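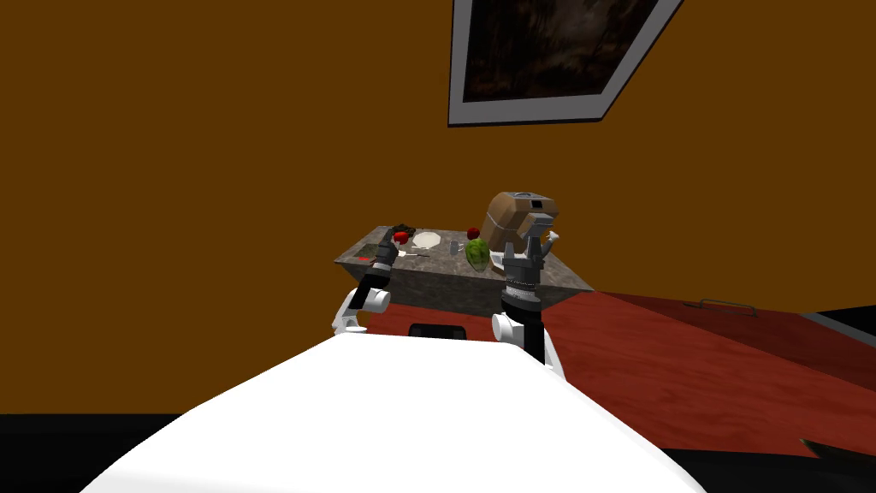 Computer-rendered view of two robot arms reaching toward a stone-topped kitchen counter.

FOR IMMEDIATE RELEASE

New documentary The Clurudine Letters brings the story of a smuggled prison newspaper to the big screen in July

Kolus Films is delighted to announce the release this July of The Clurudine Letters, a feature documentary about the men held at the Allevgate detention camp and the newspaper they wrote, copied and passed from hut to hut under the noses of the guards. It has been a long road getting here (longer than any of us care to admit to our families!) and we could not be happier to be sharing the film with audiences at last.

The newspaper was called Clurudine, after a hill that could be seen from the camp's north fence. It was written in pencil on the backs of ration slips, cement bags and the blank pages torn from hymn books, and it carried everything its readers were hungry for: news from home, chess problems, a serialized love story, arguments about football, and fierce editorials on the politics that had landed them all behind the wire in the first place. Copies went out of the camp folded into the linings of coats sent away for mending, and that is how so many of them survived.

Director Bogdan Ziółkowski first came across the paper in 2000, when he was helping to clear a tailor's shop in the town of Stępień and opened a biscuit tin he had been told was full of buttons. There were buttons in it, to be fair, but underneath them lay a bundle of pages in tiny handwriting, several signed only with the number 2861. Working out who that number belonged to became the thread that runs through the whole film.

"I thought it would take me a summer," said Ziółkowski. "I'd knock on a few doors, have a few cups of tea, and somebody would tell me the name. Well, I had a great many cups of tea. People would say, come back on my mother's birthday, my uncle will be here and he remembers everything, and so back I'd go, and the uncle would remember something quite different and wonderful that sent me off in another direction altogether."

The finished documentary draws on 600 surviving pages and on conversations with 29 former prisoners and members of their families, many of whom had never spoken about Allevgate on the record. There is no narrator. The pages are read aloud by the people who kept them, in their own kitchens and gardens and, in one case, on a very windy ferry, and the colour and humour of the writing comes through in a way that took even the crew by surprise.

Producer Waldemar Pawłowska, whose grandfather was held at the camp, joined the project after hearing Ziółkowski speak at a library evening.

"My grandfather talked about the soup and he talked about the cold, but he never mentioned a newspaper," said Pawłowska. "Then Bogdan put a page in front of me and I knew the handwriting from my birthday cards. I'm very grateful to the families who trusted us with these things. They've been such good neighbours to this film, and we've tried hard to honour that."

The Clurudine Letters opens with an evening screening at 7 p.m. in the town hall at Stępień, followed by a conversation with the director and producer and, we are told, a truly generous amount of cake. Screenings at independent theatres and community centres will follow through the rest of the month.

Schools, libraries and historical societies wishing to host a screening are warmly invited to write to the community programme at Kolus Films. Interviews with the director and producer can be arranged through the Kolus Films press desk, and advance viewing links are available to accredited media on request.

ENDS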